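Section 3: Setting up the projector over your cutting table

Print this page
E-mail this page

Updated 29th September by Glenys Henare

By now you should have the Flirkon out of its box, charged and talking to your laptop (Section 2 if you haven't - go back, I'll wait). This section gets it up in the air, pointed at the table and throwing your pattern pieces down at true size. Allow yourself an afternoon the first time. I redid mine in May when I moved house and it was much quicker, mainly because I'd stopped arguing with the clamp!

You'll need:

- the Flirkon and its power lead
- the Wusach ceiling arm, or the clamp version if you're renting
- a stud finder, pencil and drill for the ceiling arm
- a metal tape measure, not the floppy one from your sewing box
- a cutting mat with a grid printed on it
- masking tape
- the calibration file from the Okafor pattern viewer

Choosing the table

1. Pick your table before you pick a spot on the ceiling. I did it the other way round and ended up with a lovely neat pair of screw holes over the ironing board. Stand at the table as if you were cutting and check you can reach the middle without leaning your tummy on the edge. If your back grumbles, put the legs up on bed risers now, as any change in height later means calibrating all over again.

2. Go for length over width if you've got the room. Trouser legs, curtain drops and anything cut on the bias will all thank you for it. A long rectangular table is my favourite shape, and I like a white top best of all, as the projected lines show up crisply on it even where the fabric doesn't reach. Dark timber is fine too, you just throw an old sheet over it first.
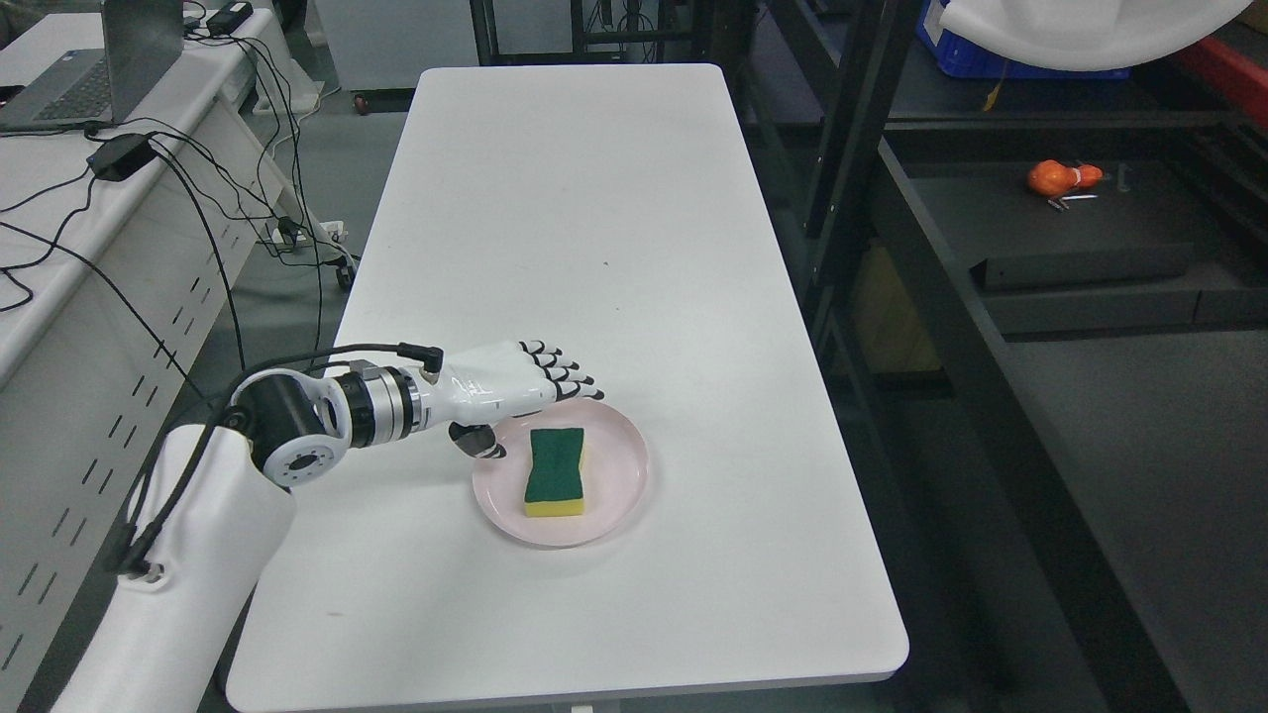 3. Set the table where it's going to live, with walking space on both long sides if you can manage it. Run masking tape on the floor around each leg. It looks a bit crime-scene but when somebody bumps the table (and they will, school bags are the worst) you can shuffle it back onto the marks and carry on.

Hanging the projector

4. Measure from the table top up to where the lens will sit. The Flirkon wants a minimum of 1,087 mm for a sharp picture. Mine hangs higher than that because I'm greedy for width, but remember the lines get fatter and paler the further up you go. If your ceiling's low, use the short-throw setting in the menu under Lens.

CAUTION: Turn off the power to the room at the board before you drill anywhere near a light fitting. If you don't know what's behind your ceiling, get a sparky in to have a look.

5. Find a joist, mark your holes and screw the Wusach plate up. Plasterboard on its own won't hold it, no matter what the packet of wall plugs says. Give the plate a decent tug before you hang anything off it.

6. Slide the projector onto the arm with the lens facing straight down and do the thumbscrew up finger tight. Run the lead along the ceiling with cable clips and bring it down a wall, well away from where you'll be swinging scissors about.

NOTE: If you've got the clamp version, fix it to a solid shelf or a bookcase that's anchored to the wall. The longest reach is 200 mm past the edge, so you may need to push the table in closer than you'd like.

Squaring up the picture

7. Lay your cutting mat in the centre of the table and tape the corners down. Open the Okafor viewer, load the calibration file and set the zoom to 100 per cent. You'll see a grid of fine black lines on the mat, most likely wonky.

8. Turn off Auto Keystone. I know it sounds helpful, but it has another go at fixing the picture every time a truck goes past. Nudge the arm by hand until the projected grid sits parallel with the printed one, then tighten everything properly.

9. Use the Stretch Corners tool for whatever's left over. Drag one corner at a time, a little bit, and go round again. Don't chase perfection in one corner or you'll pull the opposite one out.

10. Get the metal tape out and measure the test square in the middle of the grid. It should be 16 cm along every side. Check it again near the end of the table, where errors love to hide. If you're out by a whisker on a loose linen top, who cares. If you're making a fitted bodice, fix it.

11. Save the result as a profile and name it after the table, so you know which is which. Mine is called Brorow, after the furniture shop, and there's another one called Kitchen Floor that we won't discuss.

NOTE: Thick fabric lifts the surface closer to the lens and shrinks the pattern a touch. For coating, quilted fabric or anything stacked, slip the mat out and lay the fabric straight on the table, then recheck the test square on top of it.

Looking after it

Wipe the lens with a dry microfibre cloth every so often and keep spray starch right out of the room while the projector's running. Every 6 months I take the vent cover off and vacuum out the fluff - there's a horrifying amount if you sew fleece. Let it cool down before you do this.

If the picture has drifted, check the floor tape first, then the thumbscrew, and only then go back to step 7.

Next: Section 4, Opening your first pattern

Print this page
E-mail this page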